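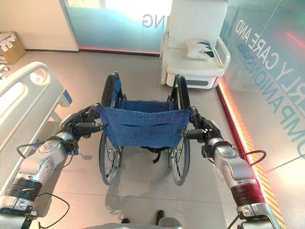 Pocket on the backrest: useful or just a place to lose things?

Posted by Karla Contreras, July
3 min read

karla_c
Setting up a room for my dad. Bed, recliner, and a standard manual chair with blue fabric. The store guy at Valdovinos made a big deal of the slit pocket across the back. I don't buy it. Dad sits in front of it, so how is he supposed to reach anything? And he'd be paying 28 dollars more than for the plain back.

tiburcio_t
It's for whoever pushes. Paperwork, gloves, a phone. We used ours every day.

karla_c
I have pockets. They came with my pants.

rchornovol
I'm with Karla. Fabric backs sag, and a loaded pocket can't help. Ours (a Winus) started to belly out after 8 months and we kept a water bottle in there the whole time. Look at how the fabric is fixed to the posts before you pay for extras.

tiburcio_t
One bottle did that? Come on. More likely the chair was too narrow for the person in it.

rchornovol
It was fitted. I was there.

elvia_g
Forget the pocket. Where does the chair go when he's in the recliner? Everybody parks it in the middle of the floor and then walks around it all day. Measure between the bed rail and the recliner with the big wheels included. I'd want the chair alongside, brakes on, before anyone stands up.

karla_c
Fair. Middle of the floor is exactly where it is now. The salesman also said smooth tile is "ideal" for wheels. Is it?

elvia_g
Easy rolling, sure. Ideal, I doubt it. Check that the brakes hold on it with him seated. Some don't.

teo_tovar
Brakes slipping is usually tire wear or a bad adjustment. Tile gets blamed for everything.

elvia_g
Mine were 2 weeks old, Teo.

teo_tovar
Then they were set wrong out of the box. Take it back and have them do it.

karla_c
Going with the plain back. Will test the brakes tonight.

Related threads
Plerby seat cushions, anyone kept one past a year?
Side rails: full or half length?
Skistevmont recliner won't stay flat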